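Taming the Medical Bill Pile: Kitchen-Table Tips for Keeping Health Paperwork in Order

Household Tips > Paper and Records

I love this job. I know how that sounds! But there is something deeply satisfying about taking a drawer full of envelopes from the clinic, the lab, the insurer and the pharmacy and turning it into something you can read. I have done it for my own family, for my in-laws and for two neighbors on Calledbridge Road, and every single time somebody has found money. Once it was a copay charged twice. Once it was a bill for 454 dollars that the plan had already paid in full.

So grab a cup of tea and clear the kitchen table. Set aside one evening for the first go (mine was a wet Wednesday in February) and after that you can keep up with it in the time it takes to boil pasta.

What you need

A cheap ring binder or an accordion file
A pack of dividers
A stapler and a few big binder clips
A pencil and one bright pen
A plain notebook for phone calls
A three-hole punch if you go the binder route

Skip the fancy label maker until you have lived with the system for a couple of months. You will change your mind about the labels, I promise.

Learn the two kinds of paper

Nearly everything in the pile is one of two things, and they look maddeningly alike.

The first is a bill. It comes from the people who treated you, it has an amount due and it has some way to pay - a slip to tear off, a web address, a phone number.

The second is an explanation of benefits, usually called an EOB. It comes from your insurance plan. It says what was charged, what the plan's discount knocked off, what the plan paid and what you may owe. Somewhere on it, often in tiny type, it says THIS IS NOT A BILL. Find that line and circle it with your bright pen. Do that for every EOB in the pile before you do anything else, and already the table looks less scary.

Sort by person, then by visit

Most people sort by company, because that's how the envelopes look. Try it by person and then by date of service instead. The date of service is the day you saw the doctor, and it can be months earlier than the date printed at the top of the letter. One trip for a sore knee can produce a bill from the clinic, another from the X-ray reader, another from the lab, plus an EOB for each of them. Put them all together and clip them. Write the person and the visit on the front in pencil: "Dad, knee, X-ray."

My friend Aniela Krawczyk puts a sticky note on each clip with what she still expects to arrive. When the last EOB turns up she peels off the note and sticks it on the fridge for a day, just for the pleasure of it. I've started doing this too and it is great fun.

Match before you pay

This is the tip I would shout from the porch if I could only keep one. Hold the bill next to the EOB for the same visit and compare three lines:

Date of service
What was done
Your share

If your share matches the amount due, pay it and write the date and the confirmation number right on the bill. If the bill is bigger, put it in a "Question" section and call. If there's a bill and no EOB at all, the claim may not have gone to your plan yet, or it may have gone to an old one. Call the office and ask them to check which insurance they have on file. It is amazing how often the card in their computer is from two jobs ago.

Do watch the due date while you're sorting it out. Ask the billing office to put a note or a hold on the account, and write down that you asked.

Keep a running deductible page

Your deductible is what you pay before the plan starts sharing most costs. On a lot of plans it's much bigger than it used to be, so it pays to know where you stand. Put one sheet at the very front of the binder with four columns: date, who, what it was, amount counted. Every time an EOB says an amount was applied to your deductible, add a line in pencil.

We had 655 dollars left to go last fall, and knowing that number changed what we did. My husband had his second physical therapy evaluation booked for the new year, and we moved it up. A small thing, but we'd never have thought of it with the papers in the drawer.

Check your page against the plan's website every so often. If the two don't agree, a claim is probably still being worked on, or one went through wrong.

The phone notebook

Any time you call, write down:

The date and time
The name of the person you spoke to
The reference number for the call
What they said they would do, and by when

Ask for the reference number at the start of the call, while everyone is cheerful. Calls drop! And do use a bound notebook, because loose sheets wander off. Rogério Fontes down the street spent most of a summer on a single ambulance bill, and he says the page that settled it was one where he'd scribbled a first name and a seventeen-digit reference on the back of a seed packet and then, thank heavens, copied it into the book.

If the answer doesn't make sense, say so nicely and ask for it in plain words. "What would I need to send you to get this looked at again?" is a wonderful question. If the plan has turned down a claim, ask for the reason in writing and the deadline to appeal, and put that deadline on the kitchen calendar in red.

Ask for the itemized bill

A lot of hospital bills arrive as a lump: one line, one frightening number. You can ask for the itemized version, with each charge on its own line. Read it like a grocery receipt. Were you there that many days? Did you get that test? Is anything listed twice? You don't need to know the codes to spot a second helping of something you only had once.

While you're on the phone, ask if there is financial help you could apply for and if you can pay over time with no interest. Plenty of hospitals have a form for it, and plenty of people who'd qualify never ask.

Where to keep everything

Keep the binder where you open the mail. Ours lives on the shelf over the bread box. I tried a lovely cabinet upstairs and the mail simply refused to climb the stairs.

Small things need a home as well. Old insurance cards, pharmacy receipts, the appointment cards they hand you at the desk - none of them punch well, and they slide out of pockets. I keep ours in a food box with a green lid next to the binder, and empty it on the first of the month.
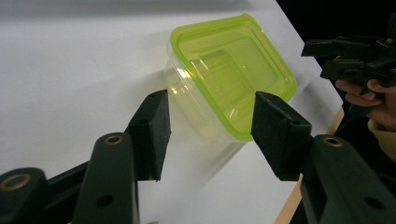

Receipts printed on that shiny thermal paper fade fast, so photograph them or run them through the copier if you have a spending account and might be asked to prove a purchase. I write the item on the back too, in pencil, such as "eye drops, Mom." Keep them out of the sun, and don't tape over the print, as tape can make it vanish.

For the current insurance cards, take a picture of the front and back and make sure at least one other person in the house has it on their phone. Adhiambo Mosoti, who taught me this, also tucks a copy in the glove box of the car.

How long to hang on to it

Anything unpaid or in dispute stays in the front of the binder, however old it is. Paid and matched bills go to the back until the plan year is over. After that I clip the whole year together, put the deductible page on top and move it to a box in the closet. If you take medical costs off your taxes, keep those papers with that year's return, and check the current rules for how long. When it's finally time to let go, shred. These pages have your birth date and your member number all over them.

Helping someone else

If you're doing this for a parent or a friend, the plan generally won't talk to you until they've said it may. Ask the plan for its permission form early. Until it's on file, make the calls together on speakerphone, with cookies.

And go gently. Kalkidan Derese sat with her aunt through a grocery bag of unopened mail, and they only opened ten envelopes the first day. They sorted those ten, had lunch and did more the next week. The bag got done!

Next month I'm tackling open enrollment, and how to compare two plans on one sheet of graph paper. Start saving your deductible page now, you'll want it for that.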